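11/17/25

Up before six with the rain on the skylight. The bus to Gullcombe was late again, so I stood under the bank awning and read the notice about the winter timetable. They are dropping the 21 after seven in the evening, starting next month. I will have to leave choir early or walk home from the bridge. I have not decided which.

Work was quiet. The Hinds order came in short by one box and I spent most of the morning on hold about it. They say it is still at the Lardale depot and will go out tomorrow. I wrote that on the board so the late shift doesn't call them a second time. Lunch was soup from the flask and the heel of the rye loaf.

I have been thinking about choir more than I expected to. I joined in September because the flyer said no audition, and I nearly quit after the first night when I found out that the altos sit in the front row. Now we are three weeks from the concert and I know two of the five pieces properly. The Latin one I know up to page four. After that I follow the woman on my left and hope she is right. Tonight we went over the last section of it until the director was satisfied, or tired. My voice gave out on the high part and I mouthed the rest. I don't think it was noticed.

The hall heating is broken. We kept our coats on and the piano has gone flat at the bottom end. A new boiler has been promised, and there is a jar by the door with a target of $500 taped on it. I put in 2 dollars, which was what I had in coins. Tickets are being printed this week, 100 of them, and each of us is supposed to sell a few. I can think of my sister and the couple downstairs. I don't like asking people at work.

Walked home by the river after. The water is high but not over the path yet. The Volten store had its lights on late and there were people in there moving shelves around. Bought milk and a bag of onions at the corner and was in by nine thirty.

We have been told to wear black with something yellow – a scarf, a tie, whatever we can find. I didn't want to buy anything for one evening, so mustard will have to count as yellow. 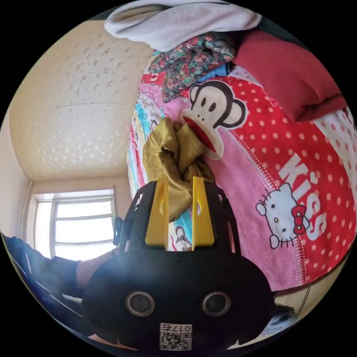
Mustard cloth on the bed, creases and all.

It needs ironing and I need to find out what setting to use for something with a shine to it. I will try a corner first, on low, with a towel over it. If that goes wrong there is still time to borrow something.

The black part is easier. The long skirt still fits and the gray mark on the hem will sponge out. Shoes are a problem. The flat ones let in water and the others hurt after an hour, and we stand for the whole second half. I may see whether the repair place by the station can do new soles before the concert. Must call them at lunch.

Phoned my sister. She will take two tickets and wants to know about parking. I said I would ask. Read half a chapter and put the light out at eleven. Still raining.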